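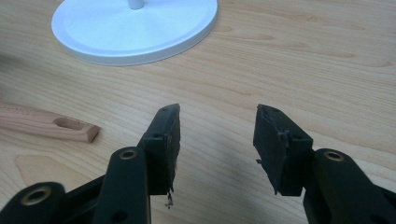
Scaling a bakery recipe down for the newspaper

For four years I edited the food page at the Malthorpe paper, which came out once a week and had one recipe in it. Most of those recipes came from restaurants and bakeries in the county. Readers wrote in and asked for a dish, I called the kitchen, and the kitchen sent me something. What they sent was almost never a recipe in the sense that a reader would mean it. It was a production sheet, or a list of amounts with no method, or a text message.

I still get asked how the conversion was done, mostly by people who have a family member in the trade and want to make one pan of something that is normally made by the tub. What follows is the procedure I used, with the Rustton Bakery oatmeal bread as the case, which gave me more trouble than the rest of that year put together.

What the bakery sent

The sheet was for 40 loaves. Flour, water, oats, salt, yeast, honey, butter, and one line that said "old dough, 1 tub." The method was four words long: mix, rise, shape, bake. The oven temperature was given for a deck oven with steam. Times were not given at all.

None of this is carelessness. The sheet is written for people who have made the bread every day for years, and all it has to do is stop them from forgetting the salt. The information a home baker needs is in the hands of the staff, and you have to go and get it.

Step one: put everything in weight

I ask for weights first. If the kitchen works in volume, I ask them to weigh one of whatever they scoop with, and I ask them to do it three times. A bakery scoop of oats at Rustton varied a fair amount depending on who did it, and the head baker was surprised by that. I used the middle weight.

After that I convert everything to a percentage of the flour. This is the ordinary baker's method and there are plenty of explanations of it, so I will not repeat one. The point for a newspaper is that percentages show you mistakes before you bake anything. Salt on the Rustton sheet came out at nearly double what I would expect. I called back. The sheet had been written for a larger batch, later cut down, and somebody had changed every line except the salt. In practice the staff had been using the right amount from memory and ignoring the sheet.

I have found an error of this sort in more than half of the sheets I have been sent.

Step two: deal with the thing they can't give you

Every professional recipe has one item that does not exist in a home kitchen. It may be a stock that is always on the stove, or a spice mix that arrives from a supplier already blended. At Rustton it was the tub of old dough, held back from the day before.

There are three ways to handle it. You can tell the reader to make it, which adds a day. You can leave it out and adjust. You can replace it with something that does a similar job.

I tried leaving it out first, as that gives the shortest recipe. The bread rose well enough and tasted flat. I then made a small amount of plain dough the night before, flour, water, a pinch of yeast and salt, and left it in the fridge until morning. That got most of the flavor back. The final printed version had the overnight dough in it, with a line saying it could be skipped and what would be lost. I don't like printing that kind of line, but readers skip things whether you give permission or not, and it is better that they know the result.

Step three: scale to a pan, then scale to the reader

Dividing by 40 gives you one loaf on paper. It gives you a poor loaf in a kitchen. Small doughs lose heat faster and rise more slowly, so the yeast usually has to go up a little. Small pots lose more water for their size, so soups and sauces need more liquid or a lid. Salt and acid mostly scale straight. Hot pepper, for reasons I have never worked out, usually tastes stronger in the small batch, and I start low.

I then set the batch at two loaves. One loaf is an awkward amount for a stand mixer, and the hook just pushes it around the bowl.

The numbers also have to be something a person can measure. My first two-loaf version called for 243 grams of milk-and-water mix in the overnight dough. No reader wants to see that, and no reader's scale is going to care about the last few grams. I rounded it and baked it again to be sure. This is a step people leave out. If you round, you have changed the recipe, and you have to test the version that you are going to print.

Step four: test on bad equipment

My kitchen scale at the time was an Akine, bought used, and the oven in my apartment was a Nadar with a bottom burner and a door that had to be pushed shut. I thought of these as problems until Everett Escobedo, who ran the copy desk, pointed out that they were closer to what our readers had than anything in a test kitchen. He was right. After that I stopped borrowing a friend's better oven.

I checked the oven with a separate thermometer and wrote down both readings, the dial and the true one. The printed recipe used the true one. Over four years the gap between the two moved around, so I checked again every time and did not rely on the last number.

Each recipe was baked at least three times:

First test, by me, following the converted sheet exactly and writing down everything I did that was not on it.

Second test, by me, with those notes added.

Third test, by someone who had not seen the bakery, had not tasted the dish, and was not allowed to ask me questions.

The third test found the most. On the oatmeal bread, the tester put the oats in dry. I had written "add the oats" and had been soaking them for 20 minutes both times without noting it, as the bakers did and as they had shown me. It was in my hands and I had not seen it. Dry oats took up the water that the dough needed and the loaves came out small and tight.

Step five: write the times as signs

A newspaper recipe needs times, and the times will be wrong. My rule was to give the sign first and the time second. "Until the dough has doubled, one to two hours." "Until the bottom sounds hollow when tapped, 35 to 45 minutes." Everett used to swap these on the page to save a line, and I would swap them back.

The steam question I settled with a metal pan of hot water on the lower rack. It is not the same as a steam deck and the crust at home is duller. I said so in the headnote.

Length

We had a fixed hole on the page. The oatmeal bread ran over by 64 words after all the fixes, and this is the part of the job that had nothing to do with food. What went was the history of the bakery and one quote. What stayed was every quantity and every sign. I have seen it cut the other way in larger papers, and you can usually tell from the corrections the following week.

We ran the bread in October. I had three letters on it. One said it was good, one wanted to know whether quick oats would work (yes, soak them for half the time), and one was a complaint that the real thing at the bakery was sweeter. I checked that against my notes and then called Rustton. They had started brushing the tops with honey on Monday mornings to use up what was left in the buckets, and customers liked it, so they had kept doing it all week. It was not on the sheet.

The version I make now has the honey on top. Warm it first or it tears the crust, and put it on while the loaf is still hot from the oven.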